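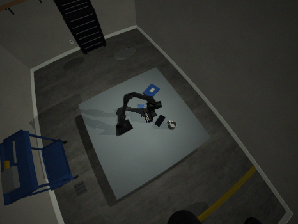

Notebook, Pelorton textile conservation workshop. June, entry begun 9:40 a.m.

The Darmont coverlet came out of quarantine this morning and was unrolled face down for a first look at the lining. Both long edges are sound. The short edge nearest the maker's label has split along the fold, and the wadding has migrated toward the center. Before any stitching is planned, the dye tests must be repeated, as the earlier set was recorded without the water temperature. Swatch cards for the blues should follow the same arrangement as the flat blue square with the small white square near its center: color field first, undyed reference in the middle, nothing written on the face. Numbers go on the back in pencil.

Accession number for the coverlet is 3174. The old paper tag reads 246, and that number should be kept in the file as a former reference. E. Tanner has asked that the tag itself be placed in a polyester sleeve and stored with the object.

Dye tests, first round. Spot tests with deionized water on the indigo, the madder red and the brown print. Indigo: no transfer to blotter after five minutes. Madder: no transfer. Brown: faint transfer at two of six spots, both next to the split. The brown ground is brittle throughout and sheds when the blotter is lifted. Suspect an iron mordant. Wet cleaning is therefore suspended until Yuxi Jia has reviewed the results.
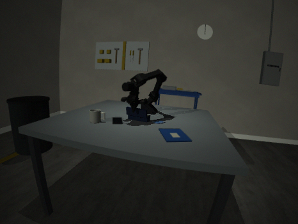 Second round, 1:15 p.m., same three colors, with the detergent solution at working strength. Indigo unchanged. Madder gave a slight pink on the blotter at one spot. Brown was not retested.

Surface cleaning may proceed in the meantime. Low suction through screen, lining side only, working from the label end. The screen edges need new cotton tape; the present tape catches on the quilting thread.

Support fabric: the Zou cotton lawn is a close match in weight but too bright. Roughly 200 cm will be needed for the split edge and the two corner patches. A dyed sample is to be made up in the warmer of the two grays used for the Clorkcombe hangings. Recipe card 111 is the correct one. The card filed in front of it has the salt quantity wrong and should be withdrawn.

Outstanding: pH of the brown areas, thread count of the lining, photographs of the label under raking light. Y. Jia to initial the test sheet before the coverlet is rolled again.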